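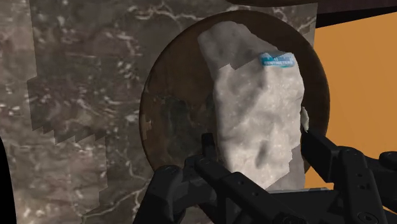
*Wrist view, kitchen set: a white rock held between the fingers of the simulated gripper, with a round wooden disc behind it.*

## Gallery: Kitchen Set, Clamodico Manipulation Software

The Rodemby Institute maintains Clamodico, a software package for planning and testing robot manipulation in simulated households. This page presents rendered views from the kitchen set, which is used to compare grasp planners and to check controller changes before they are released to partner laboratories. The page is maintained by Theresia Reisinger, Simulation Tools Group, and was last revised on 7/10/21.

The kitchen set contains 869 recorded episodes across 14 task types. Each episode stores the joint positions, the commanded gripper opening, the contact list and the rendered views on one common clock. Rendering runs at 30 views per second. Contact data is written at the rate of the physics solver, so a short contact may appear in the log without being visible in any single rendered view. Users who work from the views alone should keep this in mind when they label the start of a grasp.

Objects with irregular surfaces are included by design. The collision shape used by the planner is simpler than the mesh shown on screen, and a visible gap or overlap at the fingertips does not by itself indicate a planning error. The contact list is the reference in such cases.

Views from a fixed position show the arm in relation to the counter and are the preferred source for checking clearance. The planner, Firkura, treats the countertop and every object on it as an obstacle until one object is named as the target. It then searches for an approach path, allowing 500 milliseconds per request. Requests that exceed this limit are returned to the task layer with the last valid pose attached.

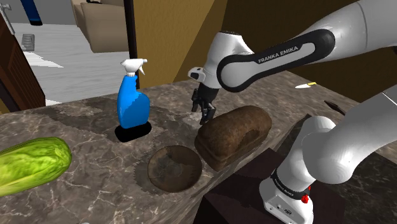 Clearance settings are stored with each episode and may be changed on replay. The default margin is kept small - larger margins cause Firkura to reject many approaches to low objects on a crowded surface. Laboratories that intend to transfer a plan to hardware are asked to set their own margin and to repeat the clearance check in full.

Replay requires the same solver version that was used for recording. Where the versions differ, Clamodico issues a warning and continues, but the resulting contact list should not be used in published comparisons. A conversion tool for older episodes was prepared by the Štefanec office and is supplied with the package. It converts joint and gripper data only; rendered views must be produced again.

Further views, including those from the storage room set, will be added in September. Requests for full-resolution copies should state the episode number and the viewpoint required, and should be addressed to the Simulation Tools Group. Material from this gallery may be used in teaching and in technical reports, provided that the Rodemby Institute is named as the source and that the views are identified as simulated.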